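How to cut a red capsicum into strips and dice with a cleaver

Posted January 17, 2026
Written by Edmund Jakubowski
Filed under: Knife work, Vegetables

A red capsicum (red bell pepper, if your recipe comes from overseas) is a good vegetable to practise on with a broad blade. It is large enough to hold safely, it has flat-ish walls once opened, and uneven pieces show up straight away. This page covers opening the capsicum, clearing out the seeds, slicing the walls into strips and cutting the strips across into dice. The same steps suit green and yellow ones.

It follows on from page 271 of the Makowska kitchen notebook, where the cuts are listed without much explanation. Several readers asked for the capsicum section to be written out in full.

What you need

One large red capsicum, firm, with no soft patches near the stem
A cleaver or a large kitchen knife, sharpened
A bamboo or timber cutting board
A damp cloth to go under the board
A bowl for scraps and another for the cut pieces
A rack for standing the board up to dry

A vegetable cleaver is the one to use here. The heavy kind made for chopping through bone is too thick at the edge and will split the capsicum ahead of the cut.

Setting up the board

Wring out the cloth, lay it flat on the bench and put the board on top. Press on each corner. If it rocks, fold the cloth again until it doesn't. Marble and other polished tops are the worst for sliding, so don't skip the cloth if that is what you work on.

Leave clear space at one end of the board. Uncut pieces go there and the finished ones stay near the blade until you scoop them up.

Opening the capsicum

1. Rinse the capsicum and dry it well, including the dip around the stem.

2. Stand it upright on its base. If it won't stand, take a thin slice off the bottom.

3. Cut down one side, just outside the stem, following the curve of the wall. You want the wall to come away in one piece and the core to stay put.

4. Turn the capsicum and repeat until all the walls are off. What is left is the stem with the seed cluster attached.

5. Pull any usable flesh off the core and put the rest in the scrap bowl. Some seeds will get away from you whatever you do.

6. Lay each wall skin side down and shave off the pale membrane, holding the blade almost flat. It is slightly bitter and makes the strips sit unevenly in the pan.

Slicing into strips

Keep the wall skin side down if your edge is at all dull. The skin is slippery and a tired blade skates across it. With a sharp blade either side works, and skin side up is a little tidier for long curved sections that won't lie flat.

Tuck your fingertips under and let the side of the blade rest lightly against your knuckles. Start with the front of the edge near the board and push forward and down. Move your knuckles back by the width of the next strip and cut again. For a stir-fry, go for the width of a pencil. For salads, half that.

Trim the curled ends first if you want all your strips the same length. The trimmings are fine for stock or an omelette.

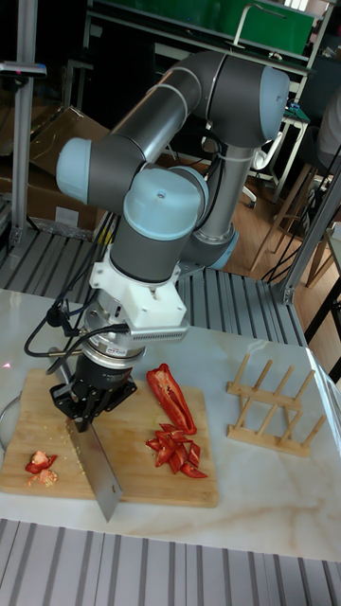
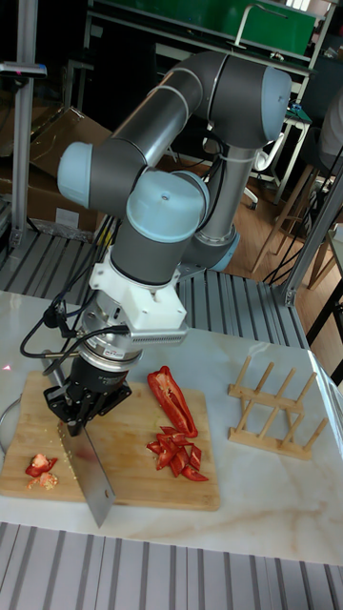
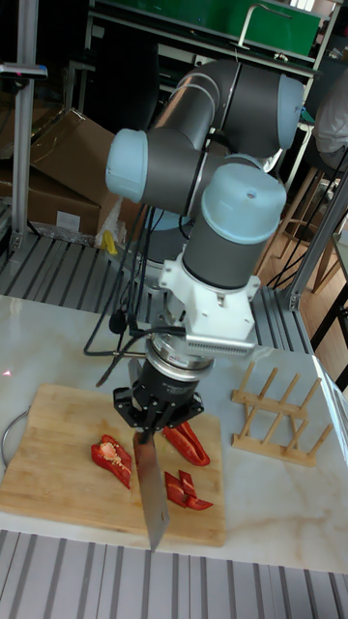
Red capsicum and a broad blade on the bamboo board.

Cutting the dice

Gather a small bundle of strips and square up the ends with the flat of the blade. Keep the bundle low — two or three strips high is plenty. Taller stacks slide apart halfway through and you end up with wedges.

Turn the bundle so it runs across you, then cut straight down at the same spacing as the strips are wide. If the last few centimetres are too short to hold, stop, lay them flat and finish them singly.

Wipe the seeds off the board before you start on the next wall. They stick to the cut faces and are fiddly to pick off later. A dry pastry scraper does this faster than a cloth. Use the scraper for moving the dice to the bowl as well, and save the edge of your cleaver from being dragged sideways.

Common problems

Strips still joined at one end: you are lifting the heel of the blade before it reaches the board. Finish each stroke with the whole edge down.

Juice all over the board: the edge is blunt and is crushing the flesh. Give it a few passes on a fine stone. The Tralloten sharpening page (note 398) has the angles I use.

Dice in several sizes: the strips were uneven to begin with. Slow down at the strip stage and the dice will sort themselves out.

Cleaning and storing

Wash the cleaver by hand as soon as you finish, dry it and put it away. Don't leave it lying in the sink.

Scrub the board with hot water and a little detergent, rinse both faces and stand it on its edge in a rack with room on each side. A simple peg rack in timber is fine for this. Bamboo left flat on a bench dries on one face only and will cup after a while — a coat of food-safe oil every month or so helps.

Cut capsicum keeps for three days in a lidded container in the fridge with a sheet of paper towel underneath. For longer storage, freeze the dice on a tray and bag them once hard. They will be too soft for salad but fine in soups and sauces.

Next in this series: brown onions, half moons and fine dice.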